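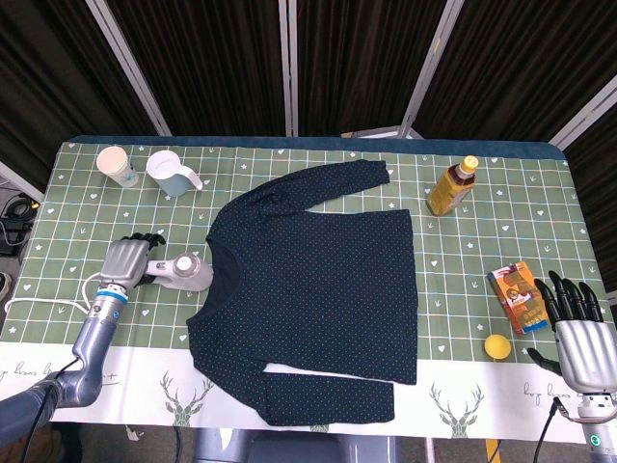

Folding notes, October, after lunch

Right, second go at writing up the shirt method, because my last entry was mostly arrows and Zahira Lau told me she couldn't follow a word of it. Fair enough!

Starting point is the one we agreed for the Wurnska sheets: shirt face down and flat, arms wherever they land. I've stopped fussing over the arms before I begin. With the navy spotty one I had the neck to my left and one sleeve shooting off up the table, the other tucked back under the body along the bottom, and I still got a decent rectangle out of it in the end (third try, but still).

What I do now, for a long-sleeved one:

Smooth from the neck to the hem with the flat of the hand. Pull any tucked sleeve out from underneath first, or you get a lump that no amount of patting will shift - I patted for ages.

Side in to the middle, sleeve laid back down along the fold. Same on the other side. Then hem up to just short of the neck, and in half again.

The bit I keep getting wrong is the second side. I pull too hard and the whole lot skews, so the neck ends up pointing at the window. Zahira puts one finger on the middle of the collar while she brings the side over and hers comes out square every time. Tried it this afternoon and it does help, though I need to grow a third hand for the sleeve.

Dark fabric is a pain, by the way. The pale dots are a help close up, you can sort of follow them to see whether the edge is straight, but a crease in navy just vanishes until you've folded it in for good. I'd like to do the next few with the desk lamp on low from one side and see if that shows them up.

About the tablecloth. I know I moaned when the green one with the deer border went on, but I take it back. The white grid is brilliant for lining up a hem! I've been putting the hem edge along one of the white lines and working from there. Much better than the bare top, where things slid about. The cloth itself does creep a bit if you lean on it, so clips under the edge, please, if anyone finds where the clips went. I've looked in the Rodrigues drawer and the tin.

Also I'm all for having tea and bits and pieces about while we work - cup, mug, bottle, little box, ping-pong ball, whatever - but the top of a long sleeve goes a lot further up the table than you think. Keep lids on. I moved nothing this time and just worked round it all, and it made me slow down, so perhaps there's something in that.

Finished size: wanted it to sit in the Skuvia tray, which takes 300 mm across. First fold was too wide, second was a parallelogram, third went in with a little push. Took me 70 seconds, against Zahira's 52, and she was talking the whole time.

To do:
- same shirt, neck to the right, see if I'm just as bad
- the Ullero jumper, which is thick and will probably want one fold fewer
- work out what to call the "sleeve back down" step, as we each say something different
- clips!!

Z. has pencilled next to my tray figure "did you measure or guess". I measured.

Last updated: October, 4.40 pm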